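4.2 Simulated trials with the Muli kit

We ran the Muli two-arm kit (Fukoma) in the vendor's own simulator, Plukutix, before asking for hardware time. Default settings, 50 episodes per task, 165 seconds each. Start pose fixed - both grippers up, open.
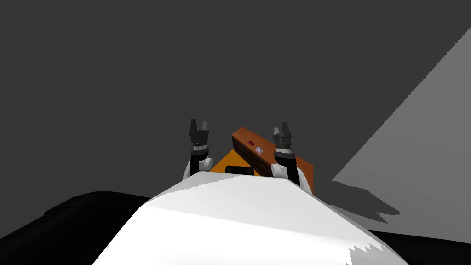 Figure 3. Muli in Plukutix, arms raised before the cabinet, two small objects on top.

Setup was quick. Docs less so - the gripper limits are listed twice with diferent values, and we used the lower. Logging stops at around 3,000 steps unless the buffer is raised by hand. Menon reran the small-object task with the buffer raised, same seeds. No change in ranking. Shadow edges stay coarse at every render setting we tried, wich may matter for vision policies.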